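¿Por qué el aire frío sale de arriba?

Hola otra vez. Soy Inès Collet y esta página es para vosotros, los que preguntáis «¿y por qué?» cuando los mayores ya se están poniendo el abrigo. La pregunta de hoy me la mandó un lector de Grastano que se llama Mitiku Berhe y que escribe unas cartas estupendas, con dibujos en los márgenes. Dice así: «Si el suelo es donde tenemos los pies, ¿por qué ponen el aire acondicionado pegado al techo?».

¡Me encantó! Llevo toda la vida entrando en salas con aire acondicionado y hasta hace poco no me había parado a pensarlo.

Vamos primero con el aire. El aire parece que no es nada, pero pesa. Poquito, eso sí. Está hecho de unas bolitas pequeñísimas que se llaman moléculas y que no se están quietas ni un momento. Cuando el aire se calienta, las moléculas se mueven más deprisa, se dan empujones y se separan unas de otras (como vosotros en el recreo, más o menos). Cuando se enfría, se calman y se juntan. Si llenáis una caja con aire frío y otra igual con aire caliente, en la del aire frío caben más moléculas y por eso pesa un poquito más.

¿Y qué hace lo que pesa más? Se va para abajo. El aire frío baja, el caliente sube. Lo podéis notar en casa sin ningún aparato: abrid la puerta del congelador un momento, con permiso, y poned la mano justo debajo. ¿Notáis el fresquito que cae? Pues es aire frío bajando. A veces hasta se ve una nieblecita.
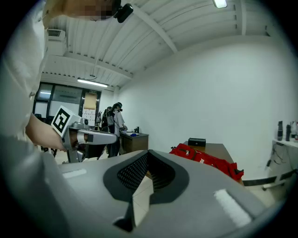
El techo de una sala es mucho más importante de lo que parece, porque allí arriba se va juntando el aire caliente. Lo calienta el sol que da en el tejado, lo calientan las lámparas y lo calentamos nosotros, que estamos a unos 37 grados por dentro y vamos soltando calor todo el rato como estufas con zapatos. En la sala de la foto el techo es blanco y está ondulado, con unas vigas también blancas que lo cruzan. Buscad ahora arriba, a la izquierda: ese aparato blanco colgado en la pared, cerca del techo, es el aire acondicionado. Está puesto justo donde más falta hace. El aire frío que suelta un aparato así va cayendo él solito y se reparte por la sala, y el caliente sube a ocupar el sitio que ha quedado libre. El aparato se traga ese aire caliente, lo enfría y otra vez abajo. Da vueltas y vueltas, como una noria. A esa noria los científicos la llaman convección, una palabra que os recomiendo soltar durante la cena.

Ahora imaginaos que lo ponemos en el suelo, soplando flojito. El aire frío ya estaría abajo y se quedaría allí, tan tranquilo. Tendríais los tobillos helados y la cabeza ardiendo. Yo lo probé en mi cuarto con un ventilador y una bandeja con hielo, y acabé con calcetines gordos y sudando por la frente. Mi gato se fue.

También habéis visto seguro que esos aparatos tienen rejilla, con unas tiras largas una al lado de otra. Se llaman lamas. Sirven para dirigir el aire, un poco como cuando ponéis la mano delante de la manguera para que el agua salga hacia otro lado. En muchos aparatos las lamas se mueven: si apuntan hacia delante, el aire llega más lejos antes de empezar a caer, y si apuntan hacia abajo, os cae en toda la coronilla. En mi biblioteca, la de Sternia, hay una mesa donde siempre te cae en la coronilla. Ya sabéis cuál es si habéis estado.

Y los radiadores, ¿qué? ¡Ah, pues al revés! El radiador da calor, y como el calor sube, conviene ponerlo abajo. Muchas veces está debajo de la ventana, porque el aire se enfría al tocar el cristal y el radiador lo calienta antes de que os llegue a los pies.

Un experimento para casa

Necesitáis 2 termómetros iguales, de los de ambiente, y una persona mayor que se suba a la escalera (vosotros no, por favor). Poned uno en el suelo y el otro arriba, encima de un armario alto. Cerrad la puerta, esperad un buen rato y apuntad lo que marca cada uno. Luego encended un ventilador y mirad otra vez. ¿Se parecen más los números? El ventilador no enfría el aire, solo lo mezcla, como la cuchara cuando removéis el cacao.

Si vivís en una casa con escalera, probad también a poner un termómetro en cada piso. Una clase de Worku lo hizo en mayo en su colegio y me mandó una tabla preciosa, coloreada de azul a rojo.

Mitiku, espero que te haya servido. Me debes un dibujo de una noria de aire. Los demás podéis mandarme vuestras medidas y vuestras preguntas, que la próxima vez toca la de una niña de Emora que quiere saber por qué se empañan los cristales.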